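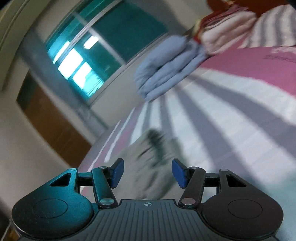

Larness Sleep Diary Set: data card

Status: version 11, last edited in May
Maintainer: Kavitha Sundaram
License: free for any non-commercial use, credit requested

What it is

A table of 3,725 nights of self-reported sleep, written down by 708 people in and near Larness. Each row is one night. People filled in a paper form in the morning, and Braulio Valdovinos and Hilkka Hakala typed the forms into a spreadsheet.

What it isn't

A measurement of sleep. I keep having to say this. People are bad at knowing when they fell asleep, and they are worse at knowing how often they woke up. Treat every number here as something a person believed over breakfast.

Columns

person_id - random, not linked to any name
night - counted from the person's first form, 1 to 14
lights_out - clock time as written
asleep_guess - minutes, as guessed
wakeups - whole number, blank if the person wrote "a few"
up_at - clock time as written
rested - 1 to 5
mattress_age - years, asked once
notes - free text, with names taken out

Known problems

Too many values of asleep_guess end in 0 or 5. I doubt that bodies work this way.

Most people quit before night 14. The ones who stayed may be better sleepers, or just people who like forms. We can't tell them apart.

The rested score is close to useless for comparing one person with another. Some people never gave a 5, whatever happened. Within one person it may be worth a look.

Times written as "12:30" with no a.m. or p.m. were left alone. Horácio Henriques wanted to fix them by hand. I said no, and I would say no again.

mattress_age looks tidy and I don't trust it. Do you know how old yours is?

Please don't

Please don't use this set to show that a pillow, a tea or an app works. Two people have tried. There was no comparison group and no treatment, so there is nothing in the file that could back up such a claim.

Changes since version 10

- removed duplicate forms from the Skasow batch
- wakeups is now blank where it used to say 99
- column names are all lower case

Corrections are welcome if they come with the row number.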